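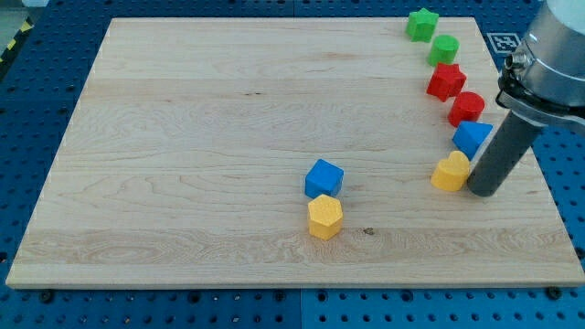
Skikum asked under the last page whether the board has to come off the table every time the calibration drifts, or only when the marker has been knocked. Only when something has moved. Most drift can be dealt with from the control screen in a few minutes, and the board stays where it is. The full procedure below is for the other cases: a new board, a bent finger, a marker that has been bumped, or an arm that has been off its mount for service.

It was written for the block-pushing cell on the perforated table at Zasberg. The sister cell at Starkley has the same table and the same arm, but its control box is older and the menu names differ slightly. Where they differ I have put the Starkley name in brackets.

We use cookies to remember your settings and count visits. By continuing to use this site you accept our cookie policy. OK

What you need

A set of hex keys, a torque driver, a straightedge at least as long as the board, feeler gauges, a lint-free cloth, isopropyl alcohol, masking tape, a pencil, and the box of foam blocks. Have a spare printed marker ready too. Old ones curl at the corners, and a curled marker will pass the detection check and still give you a bad pose.

Before you start

Finish or cancel any job in the queue. Move the arm to its park position and hit the emergency stop. Lock the controller in the off position and keep the key on you. The floor striping marks the edge of the cell, and while the arm has power no one stands inside it.

Write down the current offsets before you change anything. They are under Cell, Frames, Board (Starkley: Setup, User Frame 2). If the new calibration goes wrong you will want the old numbers back.

1. Clean and seat the board

Take the blocks off and put them in their box. Wipe the wood with a dry cloth first and then with a cloth barely damp with alcohol. Do not pour alcohol on the board. Foam dust collects on it over time and makes the blocks slide unevenly, most of all along the grain.

Check that nothing is trapped under the board. Lift one end, brush out the holes under it, lower it, and do the other end. A single washer under a corner is enough to ruin the touch heights.

Push the board back against its stops and check by hand that it will not shift in either direction. If it does, the stops are loose. Tighten them before going on.

2. Check that the board is flat

Lay the straightedge along the board, across it, and then on both diagonals. Try to slide the 0.5 mm feeler gauge under it at the middle and at each end. If the gauge goes in anywhere, mark the spot with tape and turn the board end for end. If the gap follows the board, the wood has warped and the board needs replacing. If the gap stays in the same place, the table panels are out of level and need adjusting from below. Look at the seams between panels first.

Wood moves with the seasons. We replaced one board in October after the heating came on, and the new one had to be checked again two weeks later.

3. Inspect the finger

The finger is a plain rod with a rounded tip. Run a thumbnail around the tip and feel for flats or nicks. A worn flat lets the finger catch on the edge of a block and spin it when it should push it. Small marks can be polished out with fine paper. Anything you can feel clearly means a new finger.

Check the screws on the mounting ring at the wrist. Tighten them in a cross pattern, a little at a time. Our fingers are made by Tak and come with a card giving the torque for that batch, so use the card and ignore whatever is penciled on the cabinet door.

After changing a finger, measure its length and enter it under Tool, Length (Starkley: TCP Z). Do this even if the new finger is meant to be identical.

4. Check the marker

The marker sits flat on the table behind the board. Clean it with a dry cloth. Look for scratches across the printed squares, lifted corners, and glare from the overhead lights. If you replace it, press it down from the center outward and leave it for an hour before calibrating.

Open the camera view and start the detection test. It takes 200 readings. All of them should find the marker. If even a few miss, fix the lighting or replace the print before doing anything else. Do not raise the exposure to get past this test, as the block detection shares the same setting.

5. Touch off the board

Release the emergency stop, unlock the controller, and set the speed override to its lowest step. Close the cell. Choose Board, Touch Off, Manual (Starkley: Teach Plane).

The arm goes to the first corner and stops above it. Jog down in small steps until a strip of paper under the tip just drags. Confirm the point. Repeat at the other three corners and then in the middle. The middle point is not used in the fit. It is there as a check, and the screen shows the difference between the measured height and the calculated one. Anything up to 0.3 mm is fine. If it is more than that, go back to step 2.

Stay off knots and scratches when you pick the points. You can shift a point by a couple of centimeters with no effect on the result.

6. Fit the camera to the board

Choose Camera, Fit (Starkley: Eye Calibration). The arm moves the finger through 19 positions and the camera records the tip at each one. Keep hands and tools out of the camera's view during this.

At the end you get an error figure in pixels. Under one is good. Between one and two will work for pushing but will show up when blocks stand close together. Over two, run it again, and if it comes back the same, the camera bracket is probably loose.

7. Test with the blocks

Set out a mix of shapes and colors. Include both stars, a heart, a cylinder of each color you have, and some with flat sides, such as the cube, the prism, and the hexagon. Place most of them well apart and leave two close together so you can see whether the finger can reach one without disturbing the other.

Run the Single Push test on each block in turn. The cube should travel straight. Cylinders tend to wander a little, and this is normal. The stars are the hardest, as the finger can settle between two points and turn the block.

Then run Line. The arm should push the blocks into a row along one side of the board. Look at the ones nearest the edge. If a block goes over the edge, the board frame is probably shifted, and you should compare the new offsets with the ones you wrote down. A change of a few millimeters after reseating the board is expected. A change of several centimeters usually means two corners were touched off in the wrong order.

8. Save and log

Save the frame under a new name. Do not overwrite the old one until the cell has run for a day. Enter the offsets, the finger length, and the fit error in the cell log.

How often

We do the cleaning in step 1 every 200 pushes and the finger check every 2,000. The first finger on this cell lasted nearly 1,010 pushes before it had a flat on it, but that one was rubbing on a raised edge at the time, and the ones since have done much better. The full procedure has no fixed interval.

If the cell stops with "Plane fit rejected"

One of the touch points is off. Clear the message, choose Show Residuals, and redo the point with the largest value. There is no need to redo them all.

If it stops with "Tool contact outside board"

Check the finger length first. If it is right, check that the correct board frame is active. After a controller restart the Starkley cell loads the factory frame, and you have to select yours by hand.

Last revised 31/03/2020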